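Gorau, our two-armed robot: frequently asked questions

Page updated June 2025

What is Gorau?
Gorau is a robot with two arms and two hands, which we are building in the shared workshop in Tistinthorpe. It learns to put pegs in their places on a board. We are members who do it in the evenings, and none of us does such work as a job.

Did you make everything yourselves?
No. The arms and the hands we bought, second-hand. The table, the black curtains, the wiring to the computer and the software for the tasks are ours. The first table came from Tiston and was too light, so the whole robot shook when both arms stopped together. The present one weighs much more.

What is the board for?
It is our test. Each blue part has its own place, and the hand must bring it there without pushing the others over. We try the round pegs and the flat slot separately, as the slot forgives much less. 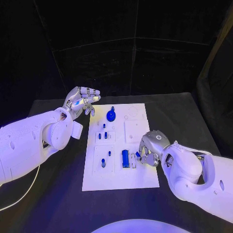
For every new setting of the fingers we make 40 attempts and write the result in the Chisholm book (it is named after the old notebook brand in our cupboard, please do not search for a meaning). If fewer than 30 succeed, we go back to the former setting.

Why are the curtains black?
The cameras were disturbed by the window and by people walking past. Since February we hang the cloth before each session, and the results are more equal from evening to evening.

How much did it cost?
For the table, the cables, the cloth and the computer we paid 2000 pounds in total. The price of the arms we agreed with the seller not to publish.

May I try it?
Yes, if you are a member and have done the safety hour. Please keep your hands off the table while the arms have power, also when they stand still. The red button must be within your reach.

Can I have the drawings of the board?
Write to us through the workshop form. The answer can take two weeks.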